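Vestetti is an equipment planning office. We write specifications, budgets and purchase schedules for laundries, hotel linen rooms and garment rental firms that are considering two-arm workcells for handling clothes and hangers. We do not manufacture robots and take no commission from those who do. Clients pay a fixed fee, agreed before the first site visit.

The business dates from 1923, when it supplied pressing tables to hand laundries. Equipment sales ended long ago. The planning side stayed, and automation now accounts for almost all of it.

## What we plan for

Our reference cell is a tabletop with a robot arm on each side of the front edge, a gripper and a small camera on each wrist, and panels on three sides. Work items are ordinary: garments, plastic hangers, a clothes stand, a basket.

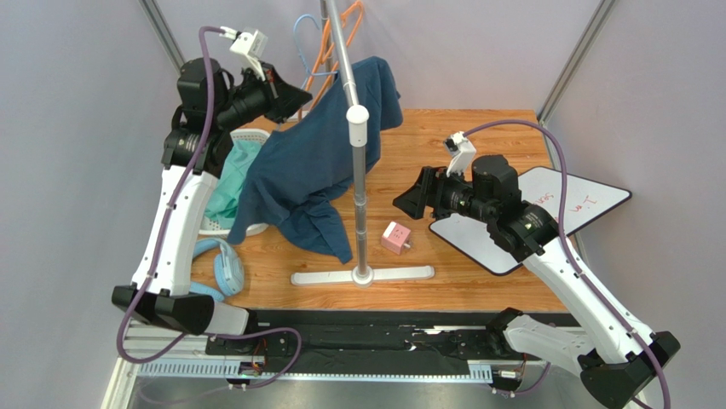 *By Garnet Lapointe, Planning Office* | *Page revised 29/10/2025*

The arms are the line that buyers ask about first. In our budgets they share a page with the following:

- table, mounting rail and corner posts
- wrist cameras, cables and spare cables
- grippers, plus one replacement set of fingers
- panels and floor preparation
- operator hours for setup and resets
- service cover for 36 months

Cable routing gets its own entry. A cable that runs outside the arm is easy to replace and needs clearance at every elbow position, so we ask for the swept volume of both arms before fixing panel dimensions. Cells ordered without that figure tend to be rebuilt — usually at the buyer's cost.

Soft goods also affect the schedule. A folded shirt and a bunched one are different tasks to a gripper, and a hanger may be approached from several angles. We budget 300 trial cycles per garment type before a client signs for a second cell. The first 100 are run with an operator at the table and are not counted toward acceptance.
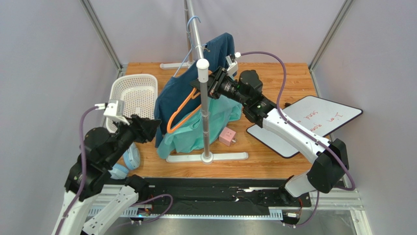

## How an engagement runs

1. **Survey.** We measure the room, power supply and access route, and list the garments by type and weight.
2. **Tunder sheet.** Tunder is our costing workbook. It separates purchase, installation and running costs, and the client keeps the file.
3. **Quotations.** Suppliers receive the same specification and the same closing date.
4. **Acceptance.** We attend the trial cycles and record stoppages by cause.

## Offices

Planning and costing are handled at Cunedden. Site surveys are booked through our Evangelista office, which also holds the archive of past specifications. Survey dates for the next budget year are assigned in December. Requests should state floor area, available power and the garment types to be handled — drawings can follow later.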